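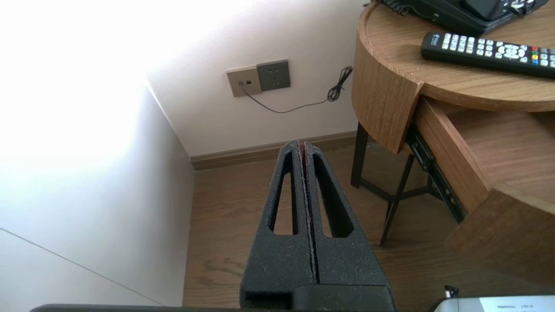
Step 1: Prepare the table and the arm before you record

Search this site Search Go

This tutorial is for new members of the Trernville robotics club who will work on the drawer project this term. The task for the arm is simple to say: close the drawer of the round table, and later pick up the remote control and put it inside. To teach it, we record demonstrations with the wrist camera, and then we train a small policy on them. Please read all the steps one time before you switch on anything.

Start with the drawer open and the remote on the tabletop. The telephone stays on the table as well. Last year one team removed everything except the remote, and their policy became confused when we brought the other objects back, so now we keep them in all recordings.

Check the gripper. The fingers must close until only a thin seam is left between them. If you see a bigger gap, run the homing routine from the Grorkine menu and look again. Do not push the fingers together by hand when the motors are on.

Be careful with cables. A black cable goes from the data outlet on the wall to behind the table, and the arm must not pull it. When you plan the path of the arm, leave free space on that side.

Step 2: Set the start position

Open the file called start_poses and choose the pose named "low". The arm goes down until the fingers point toward the baseboard and the drawer is on the right side of the camera view. You should see the open drawer and the remote at the same time. If the remote is outside of the view, move the base of the arm and not the table. We have marks on the floor for the table, and all the old data depends on them.

The light is also important. In our room the left wall becomes almost white in the camera when the sun is strong. This is acceptable, but the exposure should be locked before the first recording and stay the same until the last one. Write the value in the log.

Step 3: Record the demonstrations

One person drives the arm and one person keeps the log. Each team records 40 demonstrations, divided into 4 blocks. After every block, change places, so that the policy learns from more than one style of driving.

For each demonstration:

1. Press Record and wait one second without moving.
2. Move slowly toward the drawer front, with the fingers closed.
3. Touch the front near its middle and push until the drawer stops.
4. Move back to the start pose and press Stop.
5. Open the drawer again by hand, to the tape mark on the slide.

If you hit the table or the drawer gets stuck, do not delete the file. Rename it with the word "fail" at the end – Remedios Barrios uses these files for her part of the project, where the arm must notice that something went wrong.

Please do not push with the tips only. The fingers have a triangular cutout to make them flexible, and they bend when the force comes from a bad angle. It is better to approach the drawer straight.

Step 4: Copy and check the data

Copy the folder to the Etier server in the same session. Then open the viewer and watch at least 2 demonstrations from each block at normal speed. Look for missing pictures, for a gripper value that does not change when it should, and for hands in the view after Record was pressed.

The viewer also shows the number of pictures in each file. My longest good demonstration has 2,406, and that was already too slow. If yours is longer than this, record it again.

Step 5: Train the first policy

Use the settings in the Gill folder and change only the name of the dataset. The training runs during the night, so start it before you leave and put your team name on the list near the door. In the morning you will find a graph of the loss and a file with the policy. A low loss does not mean that the drawer will close. You have to test it on the table, with one hand near the stop button.

Teams that finish the drawer can begin with the remote control. For this part the fingers must be open in the start pose, and the pose is named "high". Réjean Arsenault is preparing separate instructions for it, and they should be on this page in February.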